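Subject: Re: [arm-upkeep] Fingers creeping open over the play kitchen

Hi Ionuț, hi all,

Sorry for the slow answer, I wanted to spend a proper morning with our own arm before saying anything, and then of course the morning got away from me! We have it working over the toy stove at the moment.
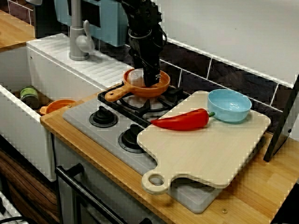
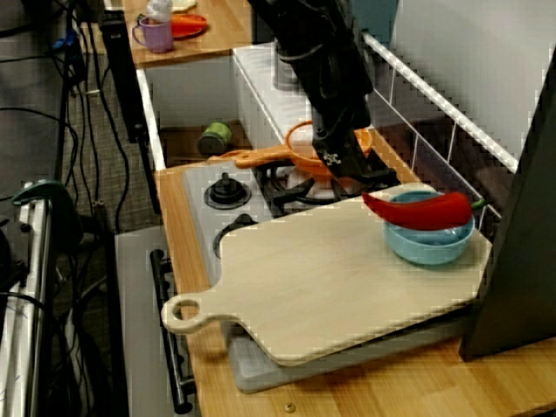

Ionuț Matei wrote:
> We put new pads on both fingers in January and the grip has
> felt weak ever since. It closes fine on nothing, but give it
> a handle and it slowly opens up. Has anyone at Tanoli seen
> this? Sobia thinks it's the motor. I'd love for it not to be
> the motor.

I would love that for you too, and I think there's a decent chance. We had much the same trouble last winter. The new pads were a touch thicker than the old ones, and we had never taught the gripper where its new closed position was. So it was pushing against itself at zero, getting warm, and easing off to protect the motor. Saeed found it by feeling the housing after a long run (please don't copy him, we own a thermometer).

What I'd do is power down, take off both pads, and wipe the finger faces clean of old glue. Put the pads back on, let them sit overnight, and run the zeroing routine with nothing between the fingers. Ours settled at 490 on the readout, down from over 500, but your number will be your own, so write it on a bit of tape and stick it to the base.

While you're in there, have a look at the cable where it bends at the wrist. We clamp ours in 2 places now and leave a good loop between them. With only the one clamp it used to tug on the gripper every time the arm reached to the back of the counter, and I spent a whole week blaming the pads for that as well.

If it still creeps after all this, then yes, Sobia may be right, and I'm sorry. Eglė has a spare motor in the Dadov cabinet and says you're welcome to borrow it if you send it back with its screws this time.

Let me know how you get on, and say hello to everyone at Metum for me.

Warmly,
Sidra Ghumman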